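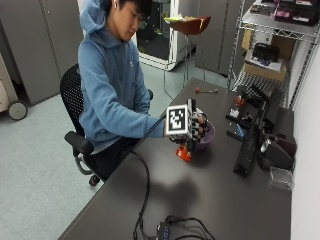
Herano 664 Height-Adjustable Table Base: Long-Term Review

Reviewed by Stelios Lambrakis
23 Apr 2024

Print this page | E-mail this page

The Herano 664 is a two-motor steel base sold without a top. It is meant for long work tables, the kind that get shared, leaned on and loaded unevenly, and it competes mainly with the Hullau frame reviewed here last June. I bought the unit at the Drakos outlet in Starnville and have used it daily at home under a solid beech top I already owned.

Assembly

The base ships in two cartons. The heavier one holds both columns and the feet, and it should be opened on the floor where the table will stand. The crossbar is in three telescoping pieces locked by set screws. Herano supplies one hex key, which fits everything except the four bolts that hold the control box bracket. Those need a Phillips driver.

The instructions tell you to tighten the crossbar before mounting the top. I would leave the set screws finger tight until the top is on and the base is upright. My columns were slightly out of parallel when I followed the printed order, and the motors made a grinding noise near the upper end of travel. Loosening the screws, letting the frame settle and tightening again cured it. Total time was one evening, including the second attempt.

Pilot holes are not marked on anything. There is a paper template, but it is folded in the carton and the creases throw it off by enough to matter. I laid the frame on the underside of the top and marked through the brackets.

Load and travel

The rated load is 200 pounds, top included. My top accounts for a good part of that, which buyers of heavy hardwood should keep in mind. With two monitors, a bench vise and a drawer unit hung from one end, the base lifted without slowing. With a person sitting on the edge it stopped, reversed a short distance and showed an error code, as the manual says it should.

Travel is smooth. The columns stay level with each other even when the load is all on one side – the older Hullau frame drifted and had to be reset every few weeks. The soft start is a little too soft. There is a delay after pressing the button during which the motors hum and the table does not move, and I still sometimes press it twice.

Stability

At sitting height the table is as steady as a fixed one. At standing height there is some front-to-back sway, noticeable when typing hard and more so when writing by hand near the front edge. Side-to-side movement is slight. The feet are long enough for a deep top, but the leveling pads have a coarse thread and work loose on a wood floor. A drop of removable thread locker on each has kept mine in place.

Controls

The keypad has up, down and 35 mm of blank plastic where a display would have been useful. Height is shown by a single light that blinks in a pattern listed in the manual. There are three memory positions. To store one, hold the key until the light goes solid, then let go at once; hold it longer and all three are erased. I have done this twice.

The lock function works as described and should be turned on in a house with small children.

Cable management

This is the weak point. The supplied tray is a bent steel strip with no lip on the back side, and power bricks slide out of it when the table moves. The columns have no cable channel. The lead from the control box to the wall is also short for a table this long – unless the outlet is directly behind the center, plan on an extension. I replaced the tray with a mesh one and ran the cords down the left column in a fabric sleeve.

Noise

Quieter than the Hullau by ear, with a lower pitch. It can be heard in the next room with the door open. I have no complaint.

Verdict

The mechanism is good and the accessories are poor. For a heavy or unevenly loaded top, the Herano is the better frame of the two. For a light top used mostly for standing work, the Hullau sways less and has a proper display. Spare keypads are stocked under part number 2237. The mesh tray I used is a generic one and screws directly into the top.

Rating: 4 out of 5

12 comments | 9 shares

Contact | Copyright 2024 | Back to top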